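Rondine benchtop arm – worth the spend for a small teaching lab?

We looked at the Rondine because our capital request closes in July and the dealer, Willen, kept telling us it would pay for itself. I've heard that one before. After 3 weeks with a loaner I'm less grumpy than I was, but I wouldn't sign yet.

The quote is the first problem. It covers the arm and controller. The gripper is extra, the Saludo software licence renews every year, and freight was left off altogether. Add $700 for the mounting plate and you're well past the number on the flyer. Our budget template has one line for equipment and nothing for any of this, so ask for the full list in writing.

Setup took us 10 hours. The manual says 8, which is fair enough if you already know where the cables go. Cable routing is my biggest gripe – there's a lot of slack to manage for a machine meant to work near glassware.

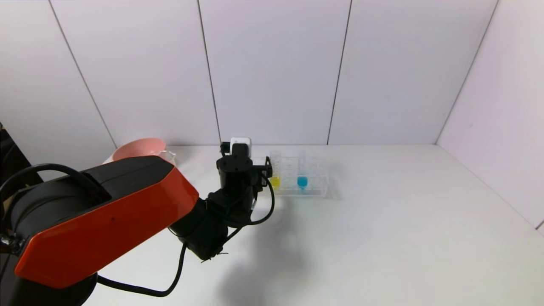
Sometton Lab Buyer | Equipment reviews | Posted 15th June

Test tubes in a clear rack are the sort of job we had in mind, and with the gripper beside them you can judge how much bench it wants. Measure yours first, and leave room for the cable loops.

Would I buy it? Maybe next year, if Willen puts the licence price in the quote and holds it.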